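Entryway Shoe Storage: Foam Clogs
Gallery 9 in the household sorting series
Compiled by Ashraf Helmy

Moulded foam clogs are the most common slip-on footwear kept near our back door and the least suited to an ordinary shoe rack. The uppers hold their shape, so they do not stack flat, and the swivelling heel strap catches on wire shelving. The notes on this page cover the inspection and pairing stage of the Nisier entryway job, done before the new shelf unit was assembled. Shelf dimensions and cleaning notes follow the pictures.

Pairs were sorted by colour first, then by size. Colour is less reliable than it sounds with foam. Cream and white look much the same under a warm hallway bulb, and two of the earlier sorts had to be redone for that reason. Daylight near a window is preferable. Where doubt remains, set the two shoes side by side and compare the uppers near the ventilation holes.

Points to check on each clog at this stage:

Strap: should pivot fully forward and back without binding.
Rivet: should sit flush with the side wall. Any lift means the strap will pull out within a season.
Footbed: look for compression at the heel.
Rim: run a thumb along the full edge and feel for splits.
Sole: check for wear on the outer edge, which tends to go first. 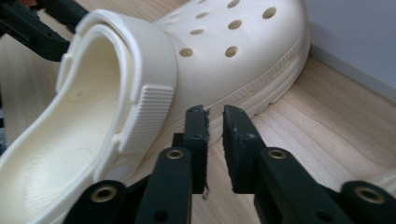
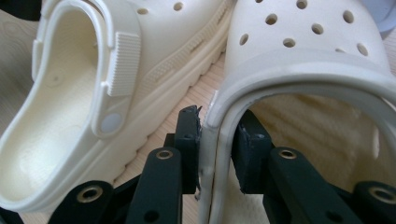 Ventilated foam clogs, cream in the first picture, cream and white together in the second. The cream clog's strap is folded forward in the second.

Strap position matters for storage. With the strap forward, a clog takes up less depth and will sit on a shelf 40 cm deep with room to spare behind. With the strap back, the overall length increases and the strap of one shoe tends to hook the toe of the next. All straps were set forward before shelving, including those on the children's sizes.

Shelf unit. The Loren three-tier was used, with the middle tier raised one notch. Clearance between tiers is now 14 cm, measured from the top of the lower board to the underside of the next. The tier takes up to 10 adult clogs in a single row, toes to the wall. A second row is possible but the back shoes become awkward to reach - the children stopped using it after two days and left everything on the mat.

Trays. A Preltach boot tray goes on the bottom tier only. Rinsed clogs drain there with the open heel facing down. The holes in the upper let water through but the footbed will still hold a small pool if the shoe is left upright. Keep the tray clear of the heating vent. Foam of this kind can shrink with prolonged heat, and a shrunken shoe does not recover.

Cleaning. Lukewarm water, dish soap and a soft nail brush. Work the brush along the textured parts, then across them. Grey marks on pale foam usually lift with a melamine sponge, used lightly. Bleach was tried on one old pair and turned it yellow.

Guest pairs. Several sizes are kept together on the top tier for evening visitors during Ramadan, when the entry gets crowded and people go in and out to the yard. Guest pairs are labelled by size on the shelf edge - labels stuck to the footbed came off in the first wash.

Next gallery: winter boots, liners and the drying rack.

Page last updated Feb 11, 2019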